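24 September 2020
Dye shed, Urnetstead

Right, the madder. I've been putting off writing this up all week and now the skeins are dry and I've got no excuse left.

Started from the same fleece as the June batch (the Skarnance one, the slightly crimpy one that felts if you so much as look at it). Scoured it twice this time instead of once. The second rinse was still coming off a bit yellow, so there was clearly grease left in it in June, and I think that explains the pale streaks everyone was so polite about. Note to self and anyone else using this fleece: two scours, hot, no stirring, and let it cool in its own water before you lift it out!

Wool in for this round was 405 g dry, split between the two big pans. Alum in both, weighed on the little scales and not guessed at with the spoon (I know, I know). The left pan got tap water and the right pan got rainwater from the butt behind the shed, which I'd sieved through muslin because it was full of bits of leaf. I wanted to see once and for all whether our tap water is pulling the madder towards red the way the old notebook claims, or whether that was just a good bag of root.

Root came from the Tada sack, the one with the torn corner. It had been sitting open on the shelf all summer and I was worried it had gone stale, but it smelled right, earthy and a bit sweet. Soaked it overnight, poured off the first brown water, kept that in a jar for later. It makes a nice dull tan on cotton and I can't bear throwing it away.

Then the slow bit. I brought both pans up as gently as our awful hotplate will allow, which meant switching it off and on all morning like somebody signalling to ships. The old notebook is very stern about not letting madder get too hot or it all goes brown, and I've ruined enough wool to believe it. The right pan did creep up on me once while I was hunting for the lid. I've marked that skein with a double knot so we can tell if it shows.
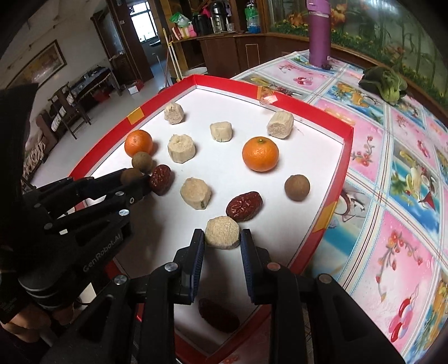 Does the tap water make a difference to the red?
Going by the skeins it does, and more than I expected: the tap water pan came out a proper brick red, and the rainwater pan is much more of a soft orange.

I had them side by side on the rail by the door at teatime, and then again on the windowsill, because that bulb over the sink makes everything look like marmalade. The difference held up both times. So the chalk in our water is doing something useful for once, apart from wrecking the kettle. What I'd like to try next is rainwater with a pinch of chalk added on purpose, to see if I can walk it over from the orange to the red a step at a time. If that works we could stop worrying about which tap anyone fills the pans from.

The double-knot skein is a touch browner at one end. You'd have to be told. I'm putting it in the weaving basket and saying nothing more.

Exhaust baths: I couldn't leave it there, obviously, so I put the leftover silk hankies through what remained in both pans with no fresh root at all. Lovely peachy colours, really lovely, and far more even than the wool. I think I like them better than the main event, which is annoying after all that faffing with the hotplate. Small samples of everything are pinned in the big sample book under M, with the water type written on the tag in pencil. Please don't use biro on the tags, it bled all over the weld page last time and we still can't read half of it.

Fastness test is set up in the south window. Half of each strip is under card, half is out in the light. It stays there until I say so, and if anyone wants the windowsill for seedlings they can have the other one.

The Namboodiri cloth order still needs a decision. They want the red, I'm nearly certain, but their swatch is so old and faded it could be either of mine. I'll send a snip of both and let them pick. For that length I'd need 2 more bags of root at least, and a pan bigger than anything we own, so I'll ask about borrowing the copper.

Jobs left over: scrub the right pan (there's a tide mark), find the pan lid, empty the butt before it goes green, and relabel the jar of first soak water, which currently just says TAN with a question mark. Also the good thermometer is reading oddly again near the top end. I've hung it back on its hook with a bit of red wool round it, so don't trust it for anything fussy until I've checked it against the other one.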